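This site uses cookies to remember your settings and to count visits. Accept | Manage

Home & Work > Machines

Last updated: November

The towel problem: can a machine do the chores yet?

The training shop of Zerbridge opens at eight in the morning, and by a quarter past eight there is already a queue for the kettle. It is a rented unit at the edge of Ciltville, between a tyre dealer and a place which sells kitchen doors. I had asked to come because for many years I have been reading that the household robot is very near. I wanted to see how near it is, and I wanted to see it with somebody who has to clean a floor.

Zerbridge does not make robots for homes. It teaches machines small jobs and then it sells this teaching to the companies that build the arms and the wheels. Its largest customer is Fiadzo, which would like to put a machine into hotels and small shops before it tries the private home. The reason is simple. A hotel has 200 bathrooms which are nearly the same. My flat has one bathroom and it is not the same as yours.

I will begin with the good news. Some jobs are almost solved. In the first room I watched an arm take cups from a plastic crate and put them on a shelf with the handles turned to the right. It did this for as long as I stayed there, and it dropped one. An engineer told me that cups were very difficult three years ago and today they are boring. She said the word "boring" with great satisfaction.

Towels are not boring. A cup has the same form when you lift it and when you put it down. A towel has a new form each time you touch it, and the machine must find the corner again. The best result at Zerbridge for one bath towel, from the heap to a folded square, is 24 seconds. The slow ones take much longer, and sometimes the machine folds the towel beautifully with a sock inside. I have done this also, so I did not laugh.

The shop floor gives a different kind of trouble. Sanine, a chain of shops for bathrooms and household goods, agreed to try a machine in one of its branches during the evening hours. The list of duties looked modest. The machine should bring back to the shelf the things which customers had left in the wrong place, wipe the display pieces, and carry empty cardboard to the back. The manager of this branch, who has worked in shops all his life, made the list himself and expected the wiping to be the easy part.

It was the hard part. To wipe a flat table is easy, because the arm can press down with the same force everywhere. A washbasin is curved, a tap stands in the way, and a lid has to be lifted before you can clean under it. If the arm presses too little, the dust stays. If it presses too much, the lid moves, the arm believes that it has made a mistake, and it stops to think. The manager showed me how he wipes a basin. He made one movement round the inside and one round the tap, and he was looking at me while he did it.

"I cannot tell you how I know where the cloth is," he said. "I just know."

This is the whole difficulty in a few words. The people who teach machines have tried for a long time to write down such knowledge as rules, and the rules became thick books which still did not clean a basin. Now most of them go another way. They let a person do the job and they record how the hands move. It must be done many times and in many rooms, because a machine that has learned in one kitchen only is lost in the next one. For a single task, such as putting a lid on a container, Zerbridge asks for 1,000 recordings before it begins to judge the result.

A person's bare hand is not ideal for this. It has five fingers and does clever things that the machine cannot copy. So the teacher works with the same simple fingers that the machine has, two on each side, open and close. I tried it for part of a morning. After some minutes my thumbs were tired, and I had learned to respect every object with a smooth edge. A sponge was a friend. A sheet of paper lying flat on a table was impossible for me, until I was shown that one pushes it over the edge first and takes it from there.
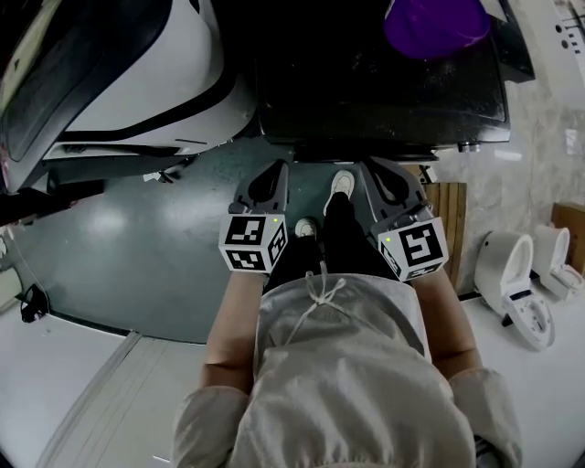

A gripper for each hand, and a marker cube on each gripper. Toilet units with raised lids stand along the wall.

The marker cubes are less mysterious than they look. Each side has its own black-and-white pattern, so a camera can tell where the gripper is and how it is turned. With this, the movement of the hand can be translated for an arm of metal.

What I did not expect is how much of the work is walking. A person who tidies goes to a thing, bends, looks under it, changes her mind, and comes back with something else. She plans the next step while she is still busy with the last one. The machines that I saw were quite good when the object was in front of them. They were poor when they had to decide which object comes first. One of them carried an empty box with great care past three other empty boxes, and then returned for the next – a child of six would have put one inside the other.

The branch of Sanine has kept its trial going, but with a shorter list. The machine now brings goods back to the shelves and takes away cardboard. Of the 9 duties on the first version of the list, it does two without help. The wiping is again done by people. The manager is not disappointed. He told me that the evening staff dislike carrying cardboard more than anything else, and that they have more time now for the customers who come in late and want to talk about taps.

Fiadzo hopes to come into private homes later and does not give a year. I think this is wise. A home is full of exceptions: the drawer that must be lifted a little before it opens, the cup that is not for guests, the pile on the chair which is not rubbish. A shop has exceptions too, but somebody is paid to reduce them.

Before I left, I asked the engineer which machine she has in her own house. She has a dishwasher, and she fills it by hand – her husband, she said, fills it again afterwards in a different order.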